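Suwannarat House, spring opening checklist for the rental kitchen and dining room
Walked on April 17, 2021 by Thongchai Jitpraphai
Marks used: OK, FIX (before guests), WATCH (look again next time)

Hello all, and thank you for being so patient with me while I got this typed up. My handwriting has not improved over the winter, so I have put everything down in full and added comments wherever I had one, and I'm afraid I had quite a few. Glass, mirrors and dark shiny surfaces take up a good part of this list.
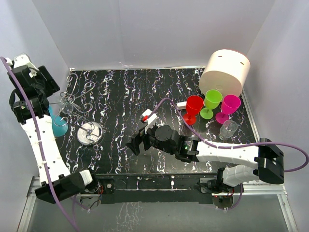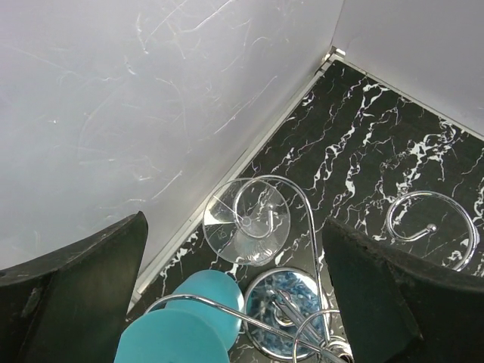
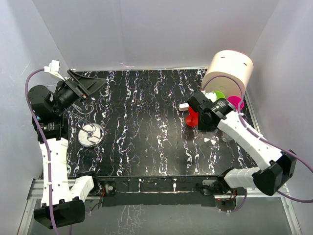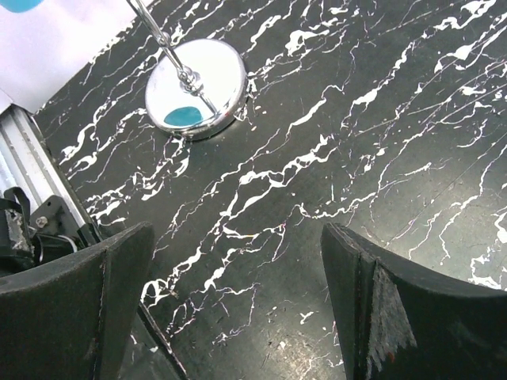 SECTION A. GETTING IN AND OUT

A1. Front steps, treads and edges. OK
The new grip strips have held up beautifully, even on the second step where the old ones used to curl.

A2. Handrail, left side going up. FIX
There is a wiggle in the lower post. I could move it with one hand, and I was not trying very hard. It wants a longer bolt and somebody to hold a flashlight. Please don't just tighten the one that's there, we did that in February and it lasted until the first person with a suitcase.

A3. Porch light and path light. OK
Porch light comes on nicely at dusk. The path light is a little slow to wake up but it gets there.

A4. Back door opens fully, nothing stored behind it. FIX
Folding chairs again! I moved them to the shed myself, but they do seem to find their way back. This is our second way out of the kitchen and it has to open all the way.

A5. Exit route posted inside the pantry door. OK
The paper has gone yellow but you can read every word.

SECTION B. KITCHEN, FIRE AND HEAT

B1. Smoke alarm, hallway. OK
Tested with the button. Very loud. Apologies to the neighbors.

B2. Smoke alarm, dining room. FIX
Chirping. New battery needed, and check the date on the back of the unit while you are up there, as I couldn't make it out without my other glasses.

B3. Fire extinguisher, needle in green, pin in place. OK
It is the Veturum one on the bracket by the pantry. Please hang nothing on that bracket. I took off two aprons and a bag of clothespins.

B4. Range hood filter. WATCH
Greasy but not dreadful. A soak in hot water and dish soap would do it a world of good. If you have a free half hour, I would be so grateful.

B5. Burner knobs turn and click off. OK
The front right one is stiffer than the rest and always has been. My aunt used to say it kept you humble.

B6. Water at the kitchen tap, hottest setting. OK
Let it run a good while before you test it.

B7. Oven mitts. FIX
One has a thin patch at the thumb that I could feel the rack through. I've thrown it away, so we are now one short.

SECTION C. GLASSWARE, COUNTERS AND TABLES

C1. Drinking glasses, rims and bases. WATCH
We own 46 now, after the set that came over from Vastcombe. Run a fingertip gently along the outside of each rim, and hold it up to the window. Chips love to hide on the side facing away from you. I set 5 aside in a box marked DO NOT USE. Please don't rescue them, however pretty.

C2. Plastic cups for the patio. OK
Glass stays indoors, plastic goes out. I would like a little card by the patio door saying so, in a friendly tone.

C3. Countertops wiped and dry, no film. OK
The Vovulier polish makes things look wonderful and feel like an ice rink. Use a small amount, buff it well, and keep it off anything people will set a hot dish on.

C4. Table edges and corners. OK
No splinters. The leaf in the long table still pinches, so two people for that, please, one at each end.

C5. Mirrors and hanging frames secure. FIX
The hall mirror hangs on a single nail, which I had somehow never noticed in all these years. It needs two proper hooks. Until then I've stood it on the floor of the linen closet with a blanket around it.

SECTION D. FLOORS AND CORDS

D1. Rugs flat, pads underneath. WATCH
The dining room runner creeps toward the window. A fresh pad would settle it.

D2. Cords away from walkways. FIX
The lamp by the reading chair is plugged in clear across the doorway. There is a perfectly good outlet behind the bookcase if two of us can shift it six inches.

D3. Outlets near the sink trip and reset. OK
Both did.

D4. Wet floor sign. FIX
Missing. I last saw it holding the shed door open.

SECTION E. FIRST AID

E1. Kit complete and in date. FIX
Out of the medium bandages, and the burn gel has expired. Tweezers are back, thank you to whoever returned them.

E2. Emergency numbers by the phone. OK
I rewrote the card in larger letters.

TALLY AND NEXT STEPS

The full house list runs to 37 items; the bedrooms and bath will follow on a separate sheet once I've had a chance to get up there with the good ladder. I would love to have every FIX on this sheet closed out within 14 days. The handrail and the dining room alarm come first, and those two I'd ask you not to leave for the weekend crew.

When you finish something, put your initials next to the line and a word or two on what you did. Receipts go in the blue envelope in the desk, second drawer, under the takeout menus.

T. Jitpraphai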